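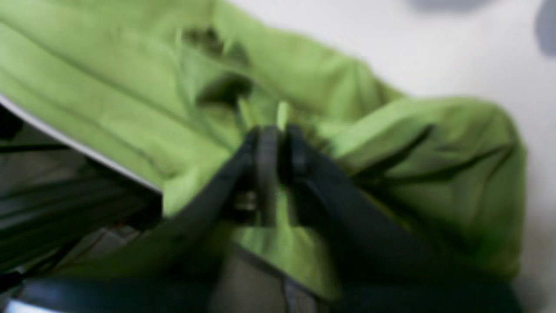
How to respond to a public consultation on a trade agreement

Before the government opens talks on a new trade agreement, it will often ask businesses, charities and members of the public what they think. Anyone can reply. You don't need a lawyer or a trade body behind you, and a short reply on one subject is perfectly acceptable.

1. Find the right consultation

Look on the department's website and check the closing date first. Several may be open at once, covering different countries. Make sure you have the one you want, and save a copy of the main document, as pages are sometimes moved after the deadline.

2. Read the summary, then the questions

The last one I answered ran to 134 pages. I read the summary and the list of questions, then went back to the sections on food labelling and customs forms. Tariff tables can be skipped unless you buy or sell the goods in them.

3. Choose what to answer

That consultation had 13 questions and I answered three. Leave the others blank or write "no comment". If your point doesn't fit any of the questions, use the box for other comments, which is normally at the end.

4. Write your answer

Start with who you are and how the agreement would affect you. Then say what you want the government to do. "Keep the present rules on labelling" is clear. "Consider the impact on labelling" could mean anything.

Give figures if you have them. A small importer might write: "We bring in 3000 units a year and complete a separate form for each delivery." Say where any other figures come from.

Check the word limit. Online forms may cut off text that goes over it without a warning, so write your answers in a separate file and paste them in.

5. Decide about your name

There is usually a box to tick if you want your reply kept confidential. Read the note beside it. Replies may still be released under freedom of information law, so leave out prices or customer names you wouldn't want published.

6. Send it and keep a copy

Save the confirmation email. If you reply by post, allow 8 days before the deadline and ask for proof of posting.

You can also send a copy to your MP with a covering note. Include your full address, as MPs' offices will normally only deal with their own constituents.

Khairul Sitompul
Last updated October 18, 2020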